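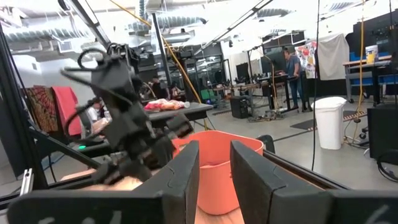
The orange bucket between the fingers of one arm, with the second arm reaching in from the left.

Trurnwood Shared Workshop
Two-Arm Sorting Bench: Progress Report for August
Prepared for the Papadakis small grants program by Botond Kerekes

Where we are

Both arms are bolted down, powered, and on speaking terms with the same computer. When I last wrote, one of them was still in its shipping box and the other could only wave. The goal you funded is a bench that picks small donated parts out of a bucket and sorts them into bins, so that members stop doing it by hand on the evenings they came in to build something. We are at the bucket stage. I have become very familiar with the bucket.

What works

The left arm can steady the bucket by its rim while the right arm goes in after a part. We ran this 105 times over the month, and 70 of those runs ended with a part held in the fingers and the bucket still standing. A further 30 ended with the bucket standing and nothing in the fingers. The other five I would prefer to discuss in person, with a broom.

The padding on the fingers made the biggest difference. Bare fingers slid off the plastic rim with a squeak you could hear across the shop. The wrist camera has also earned its keep. It sees the inside of the bucket from above, at an angle, and the software (we call it Gorulel, for reasons lost to a long evening) finds the rim reliably under the shop lights. It finds the parts less reliably, especially anything black lying on another black thing.

What doesn't, yet

The arms share one tabletop and have no manners. If both are told to go to the bucket at once, they do. For now the left one moves first and waits, which is safe and slow. A proper rule for who gets which airspace is half written.

Cables are the other sore point. The loops on the left arm caught twice on the way in. I have shortened them and they now catch less, but I want a real cable guide before anyone runs this without me standing next to it.

Sorting into bins has not started. The original plan had it finished by now. The original plan was written by me before I owned a second arm.

Money

The Disavine motor controller came to $899, as quoted, and was the only large purchase this period. The padding came out of the scrap drawer. Nothing else has been charged to the grant, and I don't expect to ask for more.

Next

1. Finish the turn-taking rule and repeat the bucket test with both arms moving.
2. Print and fit cable guides on the left arm.
3. Put lighter-colored lining in the bucket and see if the black parts show up.
4. Sort two kinds of part into two bins. Screws and anything that isn't a screw, to begin with.

One request: could the demonstration visit move from early evening to 10 in the morning? The shop is calmer then, and so am I. The bench can be shown doing the pick from the bucket at any point from now on. Please stand on the right-hand side.

B. Kerekes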